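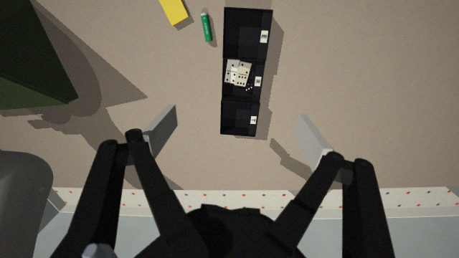

Home Our Work About Us Reports Contact

About Dorkar

By Dorothy Rowbotham
2024-04-24
6 min read

Dorkar tests machines that are meant to do chores. We work for people who are thinking of buying one, and sometimes for the people who build them. A client brings us a job, such as clearing a counter or sorting small parts into a tray, and we tell them whether a machine can do it today, how long it takes, and how often a person has to step in.

The company has 13 employees. Most of us came from ordinary shop work. I ran a packing line before I started Dorkar, and I bought two machines for that line on the strength of a sales video. One of them ran well for years. The other was pushed against a wall after its first September and stayed there until we needed the floor space. The difference between the two was never explained to me in words I could use, and that is a large part of why this company exists.

What we do

Our main service is the chore trial. The client writes down one task in plain language. We turn it into a start condition and an end condition, and we agree on both before anything is run. "Tidy the table" will not do. "Every small item is in a compartment, nothing is on the floor, and nothing is broken" will.

A standard trial is 500 attempts. We vary the starting positions by a fixed schedule, so the machine does not get the same layout over and over. An attempt counts as done only if no one touched the machine or the objects. If an operator nudged a part back into reach, the attempt is marked as assisted and reported separately. Clients sometimes ask us to fold the two together. We do not do that.

Much of the early work is done in simulation. A simulated table can be reset at once, and nothing gets dropped on anyone's foot. We use it to throw out plans that have no chance: a grip that is too wide for the gap, an approach that knocks over what is next to the target, a camera placed where the arm hides the object. When a task passes in simulation it moves to a physical bench. Many tasks that pass the first stage do poorly at the second, and we publish both results side by side.

Simulation is weakest on contact. Rigid objects with clean edges behave fairly well in it. Sponges, cloth, plastic film and anything damp do not. We treat a simulated result on a soft object as a note to ourselves and never as a finding.

Can machines do the chores yet?

We are asked this more than anything else, so the answer belongs on this page. It depends on the chore, and it depends a good deal on what happens around the chore.

On the shop floor, the short answer is often yes. If parts arrive in one known place, are all the same size, and go to one known place, a machine can usually move them all day. This has been true for a long time. Mixed parts in a bin are harder but workable if someone is willing to adjust the lighting and accept a slower pace. Small parts lying close together are still trouble, mostly because the fingers need room to open on either side of the thing they are picking up.

In the home, the answer is mostly no, with exceptions. Floor cleaning is the exception everyone knows. Putting small hard objects into marked compartments is getting close. Wiping a flat surface can be done, though telling whether the surface is clean is a separate problem and a harder one. Folding laundry works in some demonstrations and takes far longer than a person would stand for. Loading a dishwasher in a kitchen the machine has not been set up for is, in our trials, still a job for a person.

The most common mistake we see is to judge a machine by its best attempt. A pick that works nine times out of ten sounds good until there are 20 objects on the table. We ask clients to think about the whole chore, start to finish, and about who will be in the room when it stops halfway.

Our projects

Yeoman is our bench program for household tasks. It covers tabletops, counters and shelves, and it uses ordinary objects bought from ordinary stores. The Yeoman list currently has 53 tasks. Each has a written definition, an object list and a schedule of starting layouts. Anyone may copy them. We add a task when a client pays for it to be developed or when one of us has argued for it long enough, and we retire a task when every machine we try can do it. Few have been retired so far.

Hesent is the record-keeping software we wrote for ourselves. It stores each attempt with its layout, its outcome and the operator's note. There are 2157 failure notes in it that we have sorted by cause. The largest group is simple: the gripper closed on the wrong spot. The next is that the object moved when a finger brushed it on the way down. Problems with planning, which get most of the attention in the press, come well behind those two. We license Hesent to a few clients who run their own trials. It is plain to look at and we have no plans to change that.

Rirnard is our shop-floor service. The Rirnard team visits a site, watches the job being done by the people who do it now, and writes a short report on which parts of it a machine could take over. Around a third of these reports recommend changing something cheaper first, such as the height of a bench or the way parts are delivered to it. We charge the same fee whatever the report says.

How we are paid

Clients pay a fixed price for each trial, agreed in advance. We do not sell machines, we do not take commissions from companies that do, and no equipment maker owns a share of Dorkar. When a maker hires us to test its own product, the report says so on the first page. The maker may correct errors of fact. It may not choose which attempts are counted.

Reports belong to the client for six months. After that we may publish the numbers with the client's name removed, and this is written into every contract.

Who works here

Our operators run the benches and write the failure notes. They are the people whose judgment we rely on most, and their names are on the reports. The simulation group builds the digital tables and keeps them matched to the real ones, down to the sizes of the trays and the finish on the tabletops. Two people handle site visits full time. I read every report before it goes out and answer for what is in it.

We hire a new operator every year or so. Experience with robots is useful but not required. We look for people who can do the same thing carefully many times in a row and who will write down what they saw even when it is inconvenient – a machine that failed on attempt 499 still failed.

What we will not take on

We do not test machines that lift or bathe people, and we do not test anything meant for use around children without an adult present. Those trials need medical and safety staff that we do not have. We also turn down requests to film a single successful run for use in advertising.

Getting in touch

If you have a chore in mind, write to us through the Contact page. Tell us what is on the table or the bench when the job starts and what should be there when it ends. Include the sizes of the smallest and largest objects if you know them. Please mention anything soft, wet or see-through, as it changes the price. A reply normally takes a week, and it will come from someone who would be working on your trial.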